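Artificial flowers: do you dust or do you wash?

lacey_gosling
My aunt left me 7 pots of fake roses and I love every one of them, but goodness, they do gather dust! What does everybody use?

borkora80
Hair dryer on cool, then a soft paintbrush. Please don't wash them, the color can run and you'll be heartbroken.

MirjamW
Oh, I have to disagree, dear! I've dunked mine every February for years (lukewarm water, a drop of dish soap) and they come up lovely. Cream ones especially. 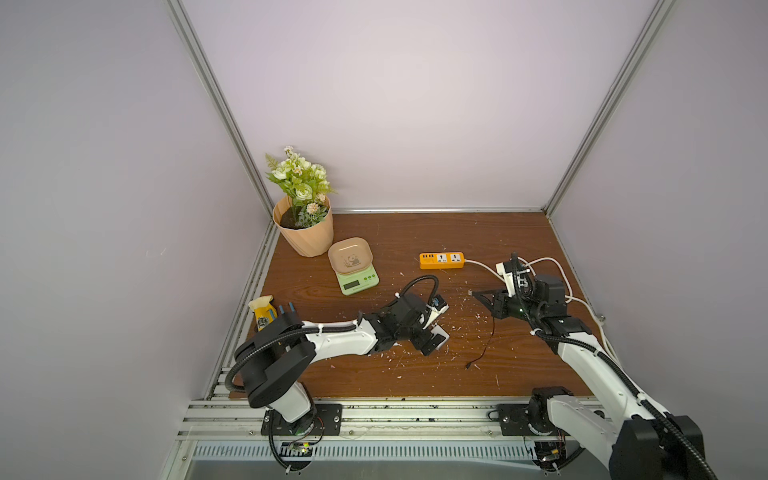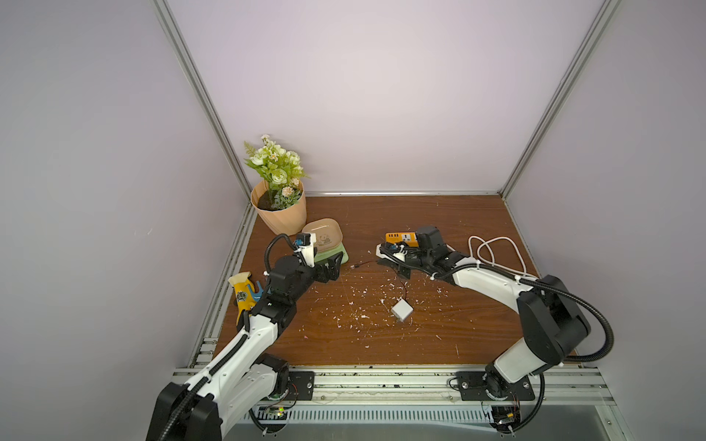 Do try one hidden leaf first, and let everything hang upside down overnight.

borkora80
Silk or plastic, though? Silk is where it goes wrong.

MirjamW
Fair point, mine are mostly plastic.

lacey_gosling
Mine are silk, I think, so paintbrush it is. Thank you both!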